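Chapter 4
Working Surfaces: Where Food Waits

In this chapter you will study:
the difference between a storage place and a waiting place
how to choose a board for dry food and a board for wet food
where to put small electric appliances in relation to the board
what to do with containers that have no lid

Words to know before reading: worktop, board, crumb tray, transfer, clearance.

4.1 Introduction

In Chapter 3 we looked at the cupboard and the larder, and we asked how long each food can stay there. The present chapter is concerned with a much shorter time. Between the cupboard and the plate, almost every food must stop somewhere. The bread stops before it goes to the toaster. The cheese stops before it is cut. A bar of chocolate stops before it is broken into pieces for a cake. We shall call such a stop a waiting place, and the surface on which it happens a working surface.

Many students believe that the waiting place needs no planning, as the food is there for some minutes only. The household survey made in Skitham gives us a reason to doubt this. In that survey 98 kitchens were visited, and in 47 of them the main board was also used to keep things that had no connection with cooking, such as letters, keys and telephone chargers. When the cook wanted to begin, the first task was always to move these things to another place. The same board was then used for food, in most cases without a wash.

The survey was small, and Skitham is a town with many old houses and narrow kitchens. We must therefore be careful when we apply its results to larger homes. But the habit itself will be familiar to most readers.

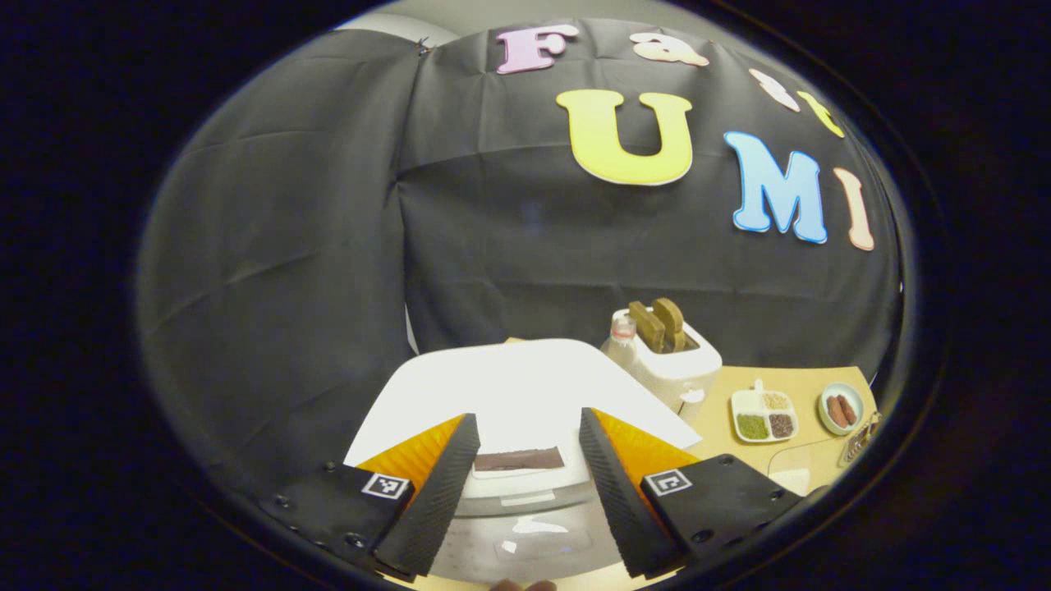

A flat board is the simplest working surface, and it is the one with which we begin. It can be carried to the sink, it can be lifted to the light and inspected, and it can be replaced at a low price. The colour of the board deserves more attention than it usually receives. When something dark is laid on a white board, as with the chocolate bar between the gripper fingers, the eye finds it at once, and the small dark crumbs that come from breaking it will be found just as easily. On a brown board the same crumbs can stay until the next meal. For pale foods, such as flour, grated coconut or white cheese, the opposite is true, and a darker board is more useful. A kitchen with two boards, one light and one dark, is already well equipped for the exercises in this chapter.

4.2 The board and its neighbours

A board is seldom alone. It has neighbours, and each neighbour changes what can be done on the board. The toaster is the most common of them. It gives heat at the top and often at the sides, and it drops crumbs below. If it is placed behind the board, the cook must reach over the food to use it, and crumbs from the toast will fall on whatever is waiting. If it is placed at the side, the arm does not pass over the board. In the Jornum plan, which we shall study in section 4.4, the toaster stands at the side with a clearance of 12 centimetres. This distance is also enough for a cloth to pass between the two.

Chocolate and butter must be considered separately. They become soft at a temperature that the hand hardly notices, and a toaster that was used a short time ago can still give enough warmth to spoil them. For this reason the Godinho method puts all soft foods on the side of the board that is farther from any appliance. The method is old, but it costs nothing and it is easily remembered.

Containers are the second kind of neighbour. An open plastic container near the board can receive peelings, wrappers or finished pieces. It should have one purpose during one task. If it holds wrappers at the beginning and cut fruit at the end, it must be washed between the two.

4.3 Before you continue

Prepare your own working surface at home as it is on an ordinary evening, and do not tidy it first. Make a simple drawing of it from above. Mark the board, each appliance, each container and the nearest source of water. Draw an arrow for every movement your arm makes while you prepare one slice of toast with butter. Keep the drawing, as you will need it again in section 4.4, where it will be compared with the Jornum plan and with the shared kitchen at Pelness.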